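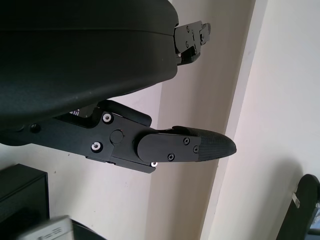 Most Drawer Organizers Are a Waste

I keep reading that a set of matching dividers will fix a messy kitchen drawer. I bought the Lilar set in May and I'm not convinced. The pieces slid every time I reached for a spoon, and crumbs got under all of them.

Empty the drawer first. If you own three can openers, a tray won't help you.

Cut a piece of rubber shelf liner to fit the bottom — the cheap kind grips fine. Put the 2 or 3 things you use daily at the front and leave them loose.

As for "antibacterial" trays, I'd want to see the proof. Dish soap and a rag have done the job for me so far.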